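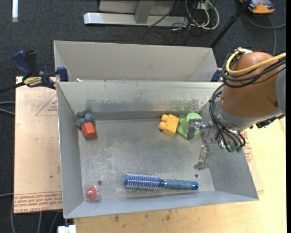 Akihiko Tsuchiya 听完上周的结果，先问了一句：自动标签说抓到了，凭什么信它？他觉得在讨论策略学得好不好之前，应该先把标签本身测一遍，否则曲线再好看也说不清是在学抓取，还是在学怎么骗过夹爪开度的判断。

我同意，所以今天没有开新的训练，只做标签核对。

6月2日，星期日

**要弄清楚的事**

目前的成功标签由两路信号合成。一路是夹爪闭合后的开度，由 Tesik 控制器读回来；另一路是抓取前后的料箱图像差，在 Duvirer 里离线算。合成规则很简单：开度没有到底，并且图像差里有一块连通区域消失，就记成功；两路都说没有，就记失败；两路打架的时候，以图像差为准。

最后这条是当初拍脑袋定的，代码注释里写着“暂时”，然后一直用到现在。

核对的办法也简单：拿一批抓取，人工看录像逐条写标签，再和自动标签对比。人工标签写完之前不看自动结果，文件名打乱，免得我顺着它写。

**条件**

- 物体沿用日常混合组，玩具、积木、发刷、透明容器都在里面，今天不增不减。
- 料箱位置没动，夹具也没松过，手眼标定沿用原来的。
- 策略用上一版固定权重，不更新，探索噪声关掉。
- 抓完抬起，停住，拍一张，再放回同一个箱子。放回的位置在箱内随机取点。
- 照明不变，窗帘拉上。

放回位置虽然是随机的，跑一阵之后东西还是都跑到边上去了，中间的箱底空出来一块。发刷在前侧横着，装红球的透明容器到了左前角，蓝绿色那件和红橙色块挤在左后角，黄色积木挨着绿色玩具，靠右后。以前也见过这种分布，一直当成小毛病没管。今天核对的时候才意识到，它和标签错误有关系，后面写。

**结果**

有效抓取 98 次，人工标签和自动标签不一致的有 6 次：

| 类型 | 次数 |
|---|---|
| 自动记成功，人工记失败 | 2 |
| 自动记失败，人工记成功 | 2 |
| 人工也定不下来 | 余下的 |

单看比例不算难看。但是不一致的全部发生在靠壁的抓取里，箱子中部的抓取没有出过错。如果物体越跑越靠边，标签的错误率就会跟着数据分布一起涨，训练越到后期越脏。上周那条曲线后半段的抖动，说不定有一部分是从这里来的，现在还没有证据，先记着。

逐条看过的情况：

自动误记成功的，第一条是夹爪把物体推进了角落，物体转了个面，贴着壁立起来。从相机方向看，原来那块颜色消失了，新露出来的那一面和箱壁阴影连在一起，图像差于是判断少了一件。开度其实已经到底，这一路是对的，但是规则让图像差说了算，就记错了。

第二条是透明容器。夹爪碰了它一下，容器位置没怎么变，里面的红球滚到另一侧去了。图像差看到一块红色没了，另一处多了一块红色，按理应该抵消。查了一下，匹配的时候新的那块因为高光太强，被饱和掩码去掉了，只剩下“没了”的那一半。透明件一直是麻烦，这回算是抓到一个具体的。

自动误记失败的情况相反。有一次抓的是发刷，夹在手柄上，确实抬起来了，但抬起高度不够，刷头那一端还垂在箱子上方，相机里看着和没拿走差不多。开度显示夹着东西，图像差说没变，又是图像差赢了。另一次夹的是薄边，开度非常小，低于到底的阈值，同时抬起的物体又盖住了后面的物体，图像上多出一块、少掉一块，连通区域被拆碎，每一块都不够面积。两路一起错，这种靠改仲裁规则救不回来。

人工定不下来的那些：一次是抬起来以后在停顿期间掉了，掉下的时刻和拍照时刻挨得太近，录像里分辨不出先后。还有一次是夹着一件、带起另一件，带起的那件半挂在夹爪外侧。算成功还是算失败，完全看定义。

所以先把定义写死：

1. 拍照那一刻，目标物体完全离开箱底，并且被两指夹住，记成功。
2. 拍照那一刻之前掉落，记失败，哪怕抬起过。
3. 带起别的物体不影响标签，另外加一个字段标出来，训练时先不用。
4. 录像看不清先后的，从核对集里剔掉，不要勉强给标签，剔掉的条目留名单。

第 2 条我和自己争了一会儿。抬起过再掉，对策略来说和根本没夹住是两种信息，记成一样的失败有点浪费。但现在的损失只认二值，先这么写，等以后改成带置信度的标签再分开。

**仲裁规则的改法**

把今天的数据拿来离线重放，试了三种写法。

第一种，改成以开度为准。误记成功里第一条能改正，发刷那条也能改正。薄边那条照样错。透明容器那条要看当时的开度，读回来是到底的，所以也能改正。看起来赚了，但是我不放心：今天的物体里薄的东西少，换一组软的或者薄的，开度这一路会先垮掉。

第二种，两路不一致就丢弃，不给标签。干净，代价是丢的恰好都是靠壁的样本，等于告诉策略靠壁的事情不用学。物体本来就往边上跑，再把这部分数据扔了，效果可想而知。不采用。

第三种，两路不一致时触发一次补充检查：保持夹持，手臂再抬高一截，离开箱口上方，重新拍一张箱内图像，用这一张做图像差。离线没法真正重放，只能用录像估计。发刷那条应该能救，因为问题就出在抬得不够高，遮住了箱子。薄边那条的遮挡也会消失，图像差能对，不过它当时两路都报失败，按“不一致才触发”的条件根本不会进入补充检查。

于是触发条件要放宽：凡是目标点离箱壁近的，一律补拍，不管两路是否一致。靠壁抓取占比高，每次多花的时间会累积起来。先接受，数据慢一点比脏一点好处理。

透明件的问题和补拍无关，得改饱和掩码。现在的做法是高光像素直接置零，再做匹配，两张图的高光位置不同，置零的区域就不对称。改成取两张图掩码的并集，两边同时去掉。改完用今天的录像重算，透明容器那条变成“无变化”，是对的；其他条目的判断没有跟着变。这个改动已经提交。

**物体往边上跑**

原来的解释是策略偏好中间的物体，把中间的抓光，随机放回，再抓中间的，边上的就积下来。这个解释现在看不够。放回是均匀取点的，抓走多少就放回多少，光靠偏好应该会达到某种平衡，中间不至于空成这样。

翻录像以后怀疑有两个来源。

一个是放回动作本身。松爪高度偏高，圆的东西落下去会滚，一滚就滚到壁边，到了壁边不会自己滚回来。箱壁是斜的，靠着壁的物体也比较稳。积木这类有棱角的滚得少，但会弹。

另一个是失败的抓取。夹爪下探时一指先碰到物体，把它往外推，推的方向多半朝着近的那面壁。每失败一次就往外挪一点，贴上壁以后更难抓，于是失败更多，继续往角里推。发刷这种长条的最明显，最后都会和箱壁接近平行。

两个来源要分开测。计划先只改放回高度，松爪前再往下走一段，其他不动，看分布有没有变化。如果变化不大，再去看失败抓取的推挤。一次改两处就什么都说不清了，上回已经吃过这个亏。

分布怎么量也要先定下来。肉眼看箱子说“挺靠边的”没法比较。打算用每张抓取前图像的前景掩码，算前景像素到最近箱壁的距离，取中位数，画成随抓取序号变化的曲线。箱壁的位置用标定结果直接投影，不用每张图去检测边缘。前景掩码在箱底的小孔和划痕上会误检，后壁有一条深灰的蹭痕，右边还有一片绿色的污迹，颜色和绿色玩具接近，分割时老是粘在一起。

污迹这件事有两种处理：擦掉，或者把它写进背景模型。擦掉省事，但擦完以后和以前的数据就不一样了，旧数据重算时又得用另一套背景。我倾向于留着，背景模型每次开跑前用空箱重拍。顺便提醒：重拍背景之前把夹爪移到箱外，上次有一版背景里带着半截手指，找了很久才找到原因。

**开度阈值**

薄边那条失败，根子在到底阈值。空夹到底时的读数本身会飘，阈值为了避开飘动留了余量，薄的东西正好落进余量里。

今天顺手做了空夹测试，反复开合，读数在刚开机和跑热以后不一样，热了以后偏大。Tesik 的参数页里有一个零点补偿，以前没有打开。打开以后飘动小了，阈值可以往下收，但收到多少合适没有定，缺薄件的数据。先保持原值，补偿也先关回去，免得和今天的核对条件混在一起。等补拍的流程跑通了，再单独开一天做这个。

还有一点要查：夹持靠壁物体时，下面那根手指有时候会先顶到箱壁或者箱底，闭合被挡住，开度停在中间。这种情况下开度一路会报“夹着东西”，其实夹的是空气。今天的不一致里没有这一类，因为图像差把它们判成失败了，规则恰好救了一回。但是如果以后改成以开度为准，它们会全部变成误记成功。所以第一种改法更不能要。可以考虑加上电流的曲线形状来区分，顶壁和夹物时的上升应该不同，没验证过，只是猜测。

**给 Akihiko 的回复（草稿，明天上班前再看一遍再发）**

标签可信，但只在箱子中部可信。不一致的都靠壁，原因分别是图像差被遮挡和高光影响，以及到底阈值对薄边太宽。高光的问题已经改了，遮挡的问题用补拍处理，阈值还没动。上周的结论暂时不撤，但后半段的数据建议不要引用，等用新规则重标之后再看。旧数据没有补拍的图像，只能改掩码，不能改遮挡，重标后的靠壁样本仍然会比中间的脏，图上需要注明。

他大概会接着问核对集够不够大。不够。错误条目太少，靠壁和中部的差别我愿意相信，各种原因各占多少就不能讲了。下一轮核对应该专门多取靠壁的抓取，中部的少看一些，标注的人也最好换一个，今天全是我一个人标的。

**待办**

- 补拍动作写进采集脚本，靠壁判断的距离做成参数，不要写死。
- 旧数据用新的饱和掩码重算一遍，新旧标签都保留，另存字段。
- 把合成规则代码里“暂时”那条注释删掉，换成规则的说明和今天的日期。
- 改放回高度，跑一轮，画前景到箱壁距离的曲线。
- 人工标注界面加一个“无法判断”的按钮。今天我是写在纸上的，纸夹在本子后面，别丢。
- 补偿打开前后的空夹读数已存，文件夹名里有“gap”，阈值那天要用。
- 电流曲线：先确认采样率够不够，不够就不用往下想了。

收工前把夹爪停在箱外，控制器断电，录像拷完，校验通过。采集机的硬盘快满了，打乱文件名的那份副本等回复发出去之后再删。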